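Zirkilix Handwriting Study: Frequently Asked Questions

What is the Zirkilix study?
Zirkilix is a research project at the Dreltell laboratory on robot handwriting. It asks whether a pair of robot arms can learn to write short English phrases on a small whiteboard by imitating human operators. The study covers writing only. Erasing the board is the subject of separate work.

Why was handwriting chosen?
Writing requires steady contact with a surface over a long period. If the marker is pressed too hard, the tip drags and the board shifts. If it is pressed too lightly, the line breaks. The result also stays on the board after the trial, so it can be examined by people who did not watch the robot work.

How were the training examples collected?
Trained operators guided the arms through the task by remote control. The set contains 1,355 complete demonstrations. Each one begins with an arm picking up the marker and ends when the last letter of the phrase has been written. Demonstrations in which the marker was dropped were kept, provided the operator recovered and finished the phrase.

Why are 2 arms used for a task that a person might do with one hand?
A person writing on a small board usually steadies it with the other hand. An early version of our setup fixed the board to the table, and the policy trained on that data failed whenever the board was moved. In the present version the robot may hold, tilt and turn the board as it works – a harder problem, but one closer to ordinary use.

What does the method receive as input?
The policy receives images from a camera on each wrist and from a fixed camera that views the whole workspace, together with the joint positions of both arms. It is not given a font, a stroke order or a stored path for any letter. The phrase itself is supplied as text.

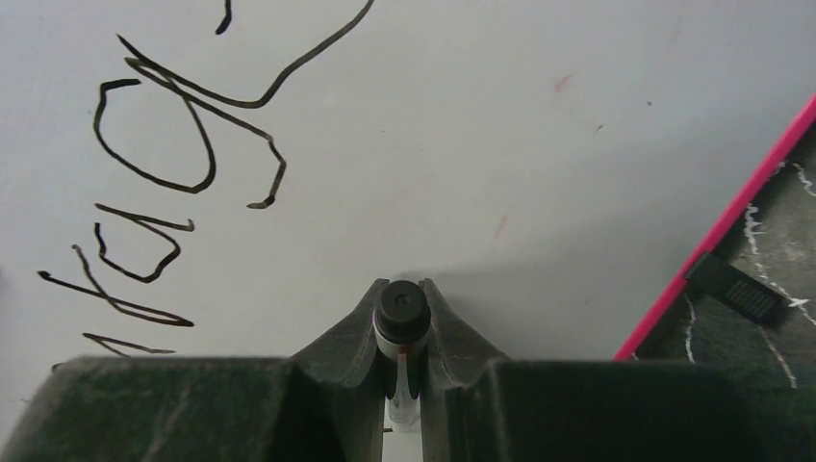
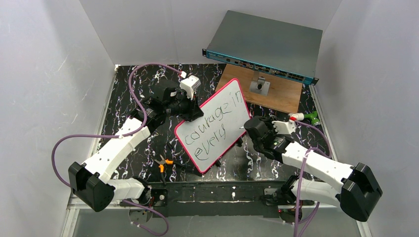

How does the policy produce a stroke?
At each step it predicts a short sequence of 16 future arm positions. The arms carry out part of that sequence, and the policy then predicts again from fresh images. Longer sequences gave smoother lines but responded slowly when the board slipped. Shorter ones reacted well and produced visible breaks between the strokes of a single letter.

How is legibility measured?
Finished boards are photographed and shown to readers who have not been told the phrase. Each reader types what he or she sees. A trial counts as a success only if every word is read correctly. Neatness is not scored, and letters of unequal size are accepted.

What are the main results?
Training with the wrist views produced more legible writing than training with the fixed view alone. The difference was greatest in the second line of a phrase, where the policy must judge its distance from words already written. We also found that the first 1,000 demonstrations accounted for most of the improvement. The remainder helped chiefly with unusual board angles.

What are the known limitations?
Long words remain difficult. The spacing tends to tighten toward the edge of the board, and letters with closed loops are sometimes left open. The policy has been trained on one size of board and has not been tested on paper. Glare on the writing surface is also a recurring cause of error – we have reduced it through lighting but have not removed it.

Can the results be repeated on other equipment?
A partner group at Aldale is repeating the study with arms of a different reach. Its findings will be reported separately.

May other laboratories use the data?
Yes, for research purposes. Requests should state the name of the institution and the intended use. Requests received by the end of March will be answered in the spring release.

Comments (3)

inkwell_r: Are the failed demonstrations labeled in the release, or do we have to find them ourselves?

Dreltell Laboratory: Dropped markers are labeled. Uneven strokes are not.

plotterfan: Would like to see this with left-slanted writing. Also curious how it does with numerals.

Related items
Van Damme Workshop on Contact-Rich Tasks: Program
Erasing and Wiping with Paired Arms: Project Summary
Aldale Replication Study: Equipment Notes
Data Request Form and Terms of Use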